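O orçamento participativo, segunda volta

Continuo a receber mensagens por causa do texto anterior, aquele em que prometia não voltar a falar do orçamento participativo da freguesia até haver resultados. Já há resultados, portanto estou desobrigada. Quem vem aqui pelas receitas pode saltar para o fim, onde também não há receita nenhuma.

Para quem chegou agora: a nossa junta decidiu, em agosto do ano passado, que os fregueses iam escolher directamente uma obra. Uma. A ideia foi anunciada com um cartaz onde uma família muito loura apontava para um horizonte que não é o nosso (o nosso horizonte é a rotunda e, com tempo limpo, o posto de combustível). O cartaz dizia "A sua voz constrói". Construía o quê, ficava para a fase seguinte.

A fase seguinte foi a plataforma. Chama-se Fomuro e foi feita por uma empresa chamada Flarkosix, que aparentemente ganhou o concurso e perdeu o dicionário, porque o botão para submeter uma proposta dizia "Remeter-se". Remeti-me. A minha proposta era um toldo, ou qualquer coisa que faça sombra, na paragem da Rua do Lavadouro, onde no Verão as pessoas esperam pelo autocarro encostadas à parede da antiga drogaria numa fila muito fininha, a seguir a sombra conforme ela anda. Às duas da tarde a fila já vai na porta da Dona Celeste, que a essa hora gosta de sair e não consegue.

O campo da descrição aceitava 600 caracteres, com espaços. Eu, que nunca escrevi nada em 600 caracteres (como se nota), passei um serão a cortar adjectivos. Primeiro foi-se embora o "escaldante", depois o "indigno", depois uma comparação com o Saara que ainda hoje me custa ter perdido. No fim ficou um texto seco e competente que podia ter sido escrito por um engenheiro, e talvez por isso tenha passado na análise técnica.

Outros não passaram. Uma senhora da parte alta pediu que os sinos voltassem a tocar à hora certa e responderam-lhe que a matéria era da competência da paróquia. Um rapaz pediu um cinema. Houve quem pedisse "mais respeito", proposta que foi considerada tecnicamente viável e depois retirada por falta de orçamento detalhado, e gostava muito de ter visto a folha de cálculo.

Sobraram meia dúzia de propostas sérias, e entre elas a do Thijs Van Beek. O Thijs vive cá há mais tempo do que muita gente que se queixa de ele ser de fora, fala um português impecável e tem o defeito grave de ler os regulamentos. Propunha estacionamento coberto para bicicletas junto ao mercado. Trazia planta, fotografias, três orçamentos e uma nota sobre drenagem. Eu tinha um toldo e um serão sem adjectivos.

Houve sessão pública de apresentação no salão da colectividade. Cada proponente tinha uns minutos para convencer a sala, sendo que a sala era composta sobretudo por proponentes. A moderação estava a cargo de uma consultora, a Morkton, contratada para "facilitar o diálogo", e o diálogo foi facilitado com papelinhos autocolantes. Escrevíamos um sentimento num papelinho e colávamos na parede. Eu escrevi "calor". O Thijs escreveu "artigo 14.º". O presidente da junta escreveu "esperança", olhou em volta e colou-o um bocadinho mais acima do que os outros.

O artigo 14.º, fui ver depois, era o que dizia que ninguém podia fazer campanha dentro do edifício da junta durante o período de votação. Parece uma coisa pacífica. Acontece que o edifício da junta é também o posto dos correios, o sítio onde se tira a licença do cão e o único lugar com multibanco num raio razoável. Durante duas semanas, portanto, atravessei aquela porta calada como uma freira, e quando alguém me perguntava "então e o toldo?" eu levantava uma mão e apontava para a rua, e íamos falar do toldo lá fora, ao sol, o que até ajudava ao argumento.

A votação fazia-se na plataforma ou em papel. A Fomuro pedia o número de eleitor, que já não existe, ou uma coisa chamada "chave Lepik", que chegava por mensagem ao telemóvel e expirava antes de a pessoa encontrar os óculos. A minha mãe pediu a chave Lepik tantas vezes que o sistema lhe desejou boas-festas. Acabou por ir votar em papel, de casaco bom, e voltou a dizer que a urna era muito bonita e que a esferográfica não escrevia.

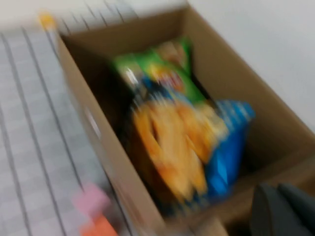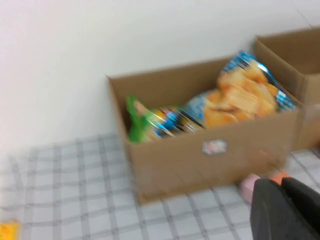
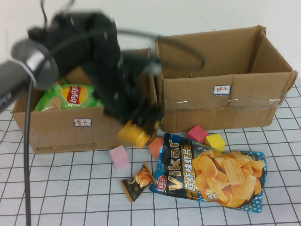 Os resultados saíram a 10 de abril, afixados na vitrina ao lado dos editais do cemitério. O estacionamento das bicicletas teve 530 votos. O toldo teve 429. Li aquilo de pé, com o saco das compras na mão, e fiz o que qualquer democrata faz nestas ocasiões, que é ler outra vez a ver se os números estavam trocados.

Não estavam. Dei os parabéns ao Thijs ali mesmo, porque ele tinha chegado entretanto e estava também a ler, embora com outra cara. Ele agradeceu e disse-me que o toldo era melhor ideia do que as bicicletas. Perguntei-lhe se tinha votado no toldo. Disse que o voto era secreto, e citou o artigo.

Entretanto já ouvi todas as teorias. Que as bicicletas ganharam por causa da parte baixa, que vota em bloco. Que ganharam por causa dos filhos, que votaram pelo telemóvel dos pais. Que houve quem pensasse que "toldo" era para a esplanada do Amílcar e não estivesse para lhe pagar a sombra. Esta última dói-me porque a culpa é minha. A palavra "paragem" só aparecia na segunda frase, e a Fomuro, na lista, mostrava apenas a primeira. Cortei o Saara e devia ter cortado a introdução. O Amílcar, coitado, passou duas semanas a ser olhado de lado por um toldo que nunca pediu.

Também houve quem me viesse dizer que devia reclamar. Há um prazo para isso, há um formulário, há com certeza um artigo. Não vou reclamar. Perdi por mais de uma centena de votos, que numa terra destas é gente que eu conheço quase toda pelo nome, e era preciso ter uma lata muito especial para ir ter com cada um e explicar-lhe que votou mal por não ter carregado no "ver mais".

Fui, isso sim, à reunião da assembleia de freguesia da semana seguinte, no período destinado ao público. O período destinado ao público fica no fim da ordem de trabalhos, quando o público já foi jantar. Antes disso assistimos à aprovação da acta anterior, que demorou imenso porque um dos eleitos da oposição achava que tinha dito "lamentável" e estava lá escrito "lamentado". Discutiu-se. Procurou-se a gravação. A gravação tinha parado antes. Votou-se, e ficou "lamentável", com uma abstenção de quem o disse, por já não ter a certeza.

Quando chegou a minha vez perguntei quanto custava, fora de qualquer orçamento participativo, pôr uma cobertura simples numa paragem. O tesoureiro remexeu nos papéis e respondeu que uma coisa modesta, em segunda mão, da que a câmara tira de umas ruas para pôr noutras, andaria à volta de 800 euros com montagem. Fez-se um silêncio. Eu tinha posto na proposta um valor bastante maior, por causa de um simulador da própria Fomuro que somava tudo a tudo, incluindo, suspeito, o valor do autocarro.

O presidente disse que era uma questão a ver. Quem frequenta estas reuniões sabe que "uma questão a ver" fica acima de "vamos registar" e bastante abaixo de "fale comigo lá fora". Registei eu, para o caso de a gravação ter parado outra vez. À saída, falou comigo lá fora, mas foi para me perguntar se eu sabia de alguém que ficasse com uma ninhada de gatos.

Portanto estamos nisto. As bicicletas arrancam quando arrancar a empreitada do mercado, que arranca quando a câmara mandar o parecer, que está a ser visto. O toldo é uma questão a ver. A Morkton vai entregar um relatório de balanço, com os papelinhos transcritos por categorias emocionais, e já perguntei se fica disponível para consulta, porque tenho curiosidade de saber onde arrumaram o artigo 14.º.

A próxima edição abre outra vez depois do Verão e o Thijs ofereceu-se para me ajudar com a planta e com a nota sobre drenagem. Perguntei que drenagem tem um toldo. Ele olhou para mim com uma certa tristeza e foi buscar o regulamento ao carro. Ficámos de tomar café na quinta, na esplanada do Amílcar, que continua sem toldo, e vou levar chapéu.

Nos comentários do outro texto, a leitora que assina "Freguesa Cansada" perguntava como se pede a chave Lepik de um telefone fixo. Não se pede. Vá em papel e leve esferográfica de casa.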